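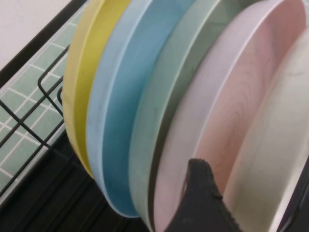 Five plates in the black wire rack, yellow to cream.

From: Hazem El Ouafi
To: Vurkemby kitchen list
Subject: Re: Plate spacing and the drip tray

Replying to the spacing query from April, quoted in part:

> The Itorside notes say to leave a gap of one slot between dinner
> plates. With the full pastel set in the rack I can't do that and
> still keep room for bowls. Does it matter if they lean on one
> another? Also, is it the rack or the tray that marks the table?

It matters at the rims more than the faces. Two plates that lean the same way at the same angle touch along a short arc near the top and stay open lower down, so water runs off the face and leaves at the bottom edge. Two plates that lean towards each other close up at the top and hold a film between them. Keep the whole row leaning one way and you can use adjacent slots.

My own order is yellow, light blue, pale green, pink, then the white one at the front. The colour order has no bearing on drainage. I keep it so that the set goes back in the cupboard the same way each time.

Smudges on matt glazes are a separate matter. The Mahrous leaflet gives a life of up to 1,000 washes for the finish and asks for a soft cloth, no scourer. Streaks that survive a wash are usually limescale, and weak vinegar takes them off. Rinse again before racking.

On the tray: mine is solid and projects slightly past the wire at the front. Anything that drains stays in it until it is emptied. I tip it out after the evening wash. If it is left, the water creeps under the feet of the rack and you get the dark line on the wire that was reported for the Latodau model.
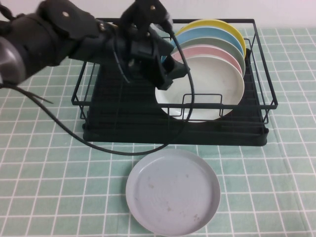

Is a cloth under the rack worth having?
It protects the table top from scratches, but it will hold water against the surface if the tray overflows. Lift it and let both sides dry whenever that happens.

I have no measurements for slot pitch on the smaller rack. If anyone has one to hand, please post the distance between wires, centre to centre, and the depth of the tray.

Hazem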